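## Section 4: Setting up your Vasby learner account and claiming your credits

Welcome back, and well done for getting through the clinic registration in Section 3, which we know is the fiddliest part of the whole guide.

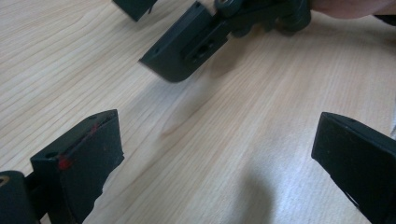 From this point on you'll be working in your own learner account, the one that keeps track of your continuing education hours and sends them along to your professional college at the end of the cycle. Set aside a quiet half hour if you can, put the kettle on, and have your licence number and your clinic's four-digit site code handy (if you're at the main Paratero office, that's 1543). You can stop after any step and pick up again later, as Vasby saves as you go.

### 4.1 Create your profile

1. Open the invitation email from Vasby and choose **Activate my account**. The link works for 59 hours. If yours has lapsed, go to the sign-in page and choose **Send a new link**.
2. Enter your name exactly as it's printed on your practice licence, middle names and accents included. Faizal Halim on our support desk spends a good part of every December matching up people who registered under a nickname, and he would dearly love a rest!
3. Choose your profession from the drop-down menu. Pharmacists, nurse practitioners, dentists and physicians each see a different list of required courses.
4. Type in your licence number without spaces or dashes.
5. Enter the year you were first licensed. The menu only goes back to 1995, so if you've been at it longer than that (and good on you), pick **Earlier** and carry on.
6. Choose **Save profile**.

> **Note:** If you hold a licence in more than one province, set up one profile and add the second licence under **My licences**. Please don't open a second account, as the two can't be merged afterwards.

### 4.2 Link your Sistia transcript

Sistia is the records service that holds the hours you earned before your clinic moved over to Vasby. Linking the two is optional, but we do recommend it, particularly if you're partway through a cycle and don't fancy typing everything in again.

1. From the menu at the top of the page, choose **Transcript**, then **Link outside records**.
2. Sign in with your Sistia username and password. These are separate from your Vasby ones.
3. Tick the years you'd like to bring across.
4. Choose **Import**, and leave the page open until the green bar has filled.
5. Look over the list. Anything marked **Unmatched** needs a certificate attached, so choose the paper clip beside it and upload a PDF or a clear scan.

You can import up to 200 entries in one go. If you have more than that, bring in the older years first and then repeat the steps for the newer ones.

> **Caution:** Don't delete anything from Sistia until your college has confirmed your transcript. Once an entry is gone from there, it's gone for good.

### 4.3 Take a module and claim the credit

We suggest starting with the Sầm module on safe prescribing for older adults. It's a friendly one to begin on, with plenty of case discussion, and it was written by Sebastião Frota, whose dosing worksheets many of you will remember from the paper binders.

1. Choose **Catalogue** and search for **Sầm**. Plain **Sam** will find it too, if your keyboard won't oblige with the accent.
2. Read the disclosure page and tick the box at the bottom. The module won't open until you have.
3. Work through the readings and cases in whatever order you like.
4. Complete the self-assessment. There's no limit on attempts, and your scores aren't shared with your employer.
5. Fill in the evaluation form.
6. Choose **Claim credit**, enter the time you spent, and then choose **Submit**.

> **Caution:** Claim only the time you really put in. Colleges do audit, and a claim can't be changed once it's been submitted.

Your certificate will show up under **Transcript**, usually within a few minutes. If it hasn't turned up by the next morning, sign out, sign in again, and check that the evaluation form is marked **Complete**. An unfinished evaluation is the usual culprit. Failing that, write to the support desk with your site code and the module name in the subject line.

Reminders and calendar settings are covered in Section 5.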